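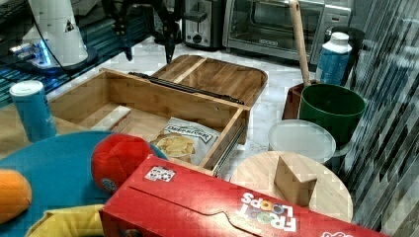 Indira Menon wrote back after the March issue to say that her snack drawer has a bottom layer she hasn't seen in two years, and that she's a little scared of it. She keeps buying crackers because the crackers she owns are under other crackers. Her question was whether a drawer is even the right place for snacks, or if she should give up and go back to a shelf like her mother had.

Search this site Go

Indira, I love you, keep the drawer! I had the same argument with myself all winter and came down on the side of drawers, with conditions.

My big condition is that a drawer is for things that can lie down or stand up on their own without help. Chips are the classic problem. A bag of chips is mostly air, it won't stack, and if you put anything on top of it you're eating crumbs by the weekend. So in my kitchen the chips go in last and nothing sits over them. Narrow cartons go along one side, on their edge if they'll stay that way (mine flop, so I wedge them with a bag of rice). Canisters I'm fussier about. A round canister in a drawer rolls every time you open it and you hear it go, clunk, all the way to the back. I stand those up someplace else.

Then there's cereal. I have gone back and forth on cereal more than I'd like to admit. Froot Loops, or any of the big boxes, just don't fit in a normal kitchen drawer standing up, and if you lay them flat the top pops open and you get little rings in the runners for the rest of your life. I tried pouring everything into tall plastic tubs for a while. It looked great for a month! Then the kids couldn't tell which one was the sugary one (they could, they just pretended) and I was washing tubs every time we ran out. We're back to boxes, on the shelf over the toaster, and I fold the flap down and put a clip on it. Done.

Jonas Egger sent in a different approach, and I've been trying it. He empties the whole drawer onto the kitchen table, every last thing, before he lets himself decide anything. I always resisted that because our table collects so much junk already. You start sorting crackers and there's a ball from somebody's game, and a hat, and the school forms, and pretty soon you're cleaning the entire house at nine at night. But he's right that you can't tell what you've got by poking around the top layer. I did mine one evening after dinner and found three open bags of the same pretzels. Three. All of them stale, all of them mine.

What I did with the stuff that wasn't food was get a plain cardboard box and throw it all in, no sorting, and stick the box at the bottom of the stairs. Balls, batteries, a sock. Whoever walks by takes what's theirs. It sat there for a while, I won't lie to you, but the snack drawer got finished and that was the job.

A few of you asked about liners. I've used the ribbed rubbery kind and I've used nothing, and I like nothing better. Crumbs get down in the ribs. With a bare wooden bottom you can pull the drawer out, tip it over the trash, wipe it with a damp cloth and let it air while you have your coffee. If your drawer is on metal slides, have a look at how it comes off before you start yanking. Some have a little lever on each side and some lift up at the front, and I have bent one of the lever kind by being impatient - it still squeaks. A vacuum with the skinny attachment is good for the rails themselves. Don't oil them, the crumbs love it.

Vaughan Ashby wants to know how often. Oh, I don't know! When it won't close? I go through mine when I'm putting groceries away and I notice I'm pushing. My sister does hers every 90 days and puts it on the calendar, and her drawer is lovely and I don't want to hear any more about it.

Last thing on this, for those of you with little ones. Put the things they're allowed to grab at the front, down low, and put the chips at the back. I had it the other way for ages because that was how the bags fit. Moving them took no time at all, and now they mostly come out with the fruit bars, and I get asked about the chips maybe once a day in place of finding the bag empty under a couch cushion.

Next issue I want to get into the cabinet under the sink, so send me your worst. Periklis Zervas has already promised me a list of what's in his, and he says it runs to two pages. If you've got a way of storing spray bottles that doesn't involve them all falling over when you reach for the dish soap, I'd like to hear that too.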